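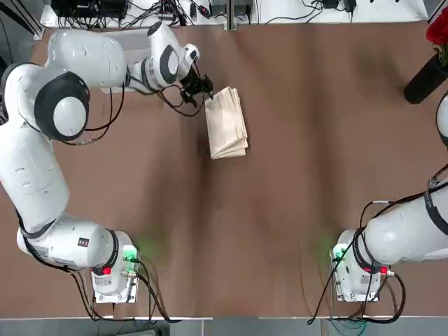
How do I get grocery store roses to last past the weekend?

3 min read

Ye-seo Yoon

Hi everyone! I've gotten into the habit of buying a bunch of roses every Friday, and I love it so much that I don't want to stop, but they keep flopping over on me. By Monday the heads are hanging and the water smells like a pond. I'm using a small vase and plain tap water, and I cut the ends with kitchen scissors before they go in. I do use the little packet of flower food, all of it, even though the vase is tiny. Is that too much? And is there any saving one that has already drooped? I'd be thrilled with a whole week!

Sanaa Hamdy

Oh, you can get a week, easily! Roses are my favorite thing to fuss over. First, yes, a whole packet is too much for a small vase. Check the back, it tells you how much water it's meant for, and measure out a share of it to match.

Second, swap the scissors for a sharp knife or real pruners. Scissors tend to pinch the stem and then it can't drink properly. Cut at a slant, take off an inch or so, and get them straight into water. Strip every leaf that would sit below the waterline (those are what make the pond smell!). Then change the water every other day and take another sliver off the ends each time.

For a drooper: recut the stem, roll the whole flower up in newspaper so the neck is held straight, and stand it in a deep bucket of lukewarm water for a few hours. I did 4 of them this way in March and every one came back up, I was so happy. It won't work on one that was old when you bought it, so squeeze gently just under the petals at the store. Firm is good.
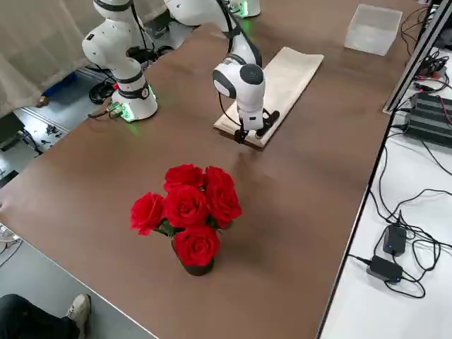 Roses in a small vase, sharing a table with a folded cloth.

Othmane Shehata

penny in the water. my grandma swore by it

Ehab Hegazy

Sorry Othmane, I tried the penny and mine went just as fast! Sanaa's list is great. The only thing I'd add is where you put them. Keep them out of direct sun and well away from the fruit bowl, ripe bananas and apples give off a gas that ages flowers. I also put mine in the coolest room overnight. A bit of a hassle, but I had a yellow bunch go nine days that way and I still talk about it. And wash the vase with hot soapy water between bunches, a rinse doesn't get the slime off.

Related posts
Can I root a rose from a bouquet stem?
Cloudy vase, tried vinegar, what next?
Tulips keep growing after I cut them
Best flowers for a very small vase

Join over 2,000 readers who get the Clarnmont home and garden newsletter. Unsubscribe whenever you like.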